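# Two-arm bench: purchase plan and running costs

Working notes for the tabletop food handling bench at Kimarville. Kept by Abena Agbenyega. All prices in Canadian dollars, before tax. 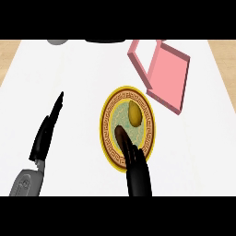

## What we're buying

| Item | Supplier | Price | Status |
|---|---|---|---|
| Spare gripper, black two-finger | Lunov | 1,880 | quote in hand |
| Replacement finger set | Lunov | 665 | ordered |
| Workstation upgrade for simulation | Bawa | 1,606 | approved |
| Mounting and cabling | Zisirbridge | up to 2,000 | waiting on quote |

The arms are already paid for and are left out of the table.

## Why simulation comes first

The plate and tray tasks are set up in simulation before any bench time is booked. Small food items on a patterned plate need the fingertips to come in low over the rim, and we'd sooner find a bad approach angle there than bend a finger on real crockery. Kwabena Boateng keeps the scene files. Ask him before you change the tray or the tablecloth, as both are shared with other tasks.

## Budget rules

- Finger sets come out of consumables. Grippers are capital.
- Anything not in the table goes to Kylie Tamihana with a written quote.
- Don't order mounting plates until the bench height is settled.
- Freight is charged to the same line as the item.

## Open items

- [ ] Zisirbridge to confirm cable lengths for the left arm
- [ ] Check whether the Lunov quote still holds after December
- [ ] Decide if we want food-safe finger covers this year or next
- [x] Power outlets behind the bench checked by Dela Ansah

## Changes

Workstation moved up the list at Yaw Dramani's request. The second camera was dropped and can go back in if the mounting quote comes in low.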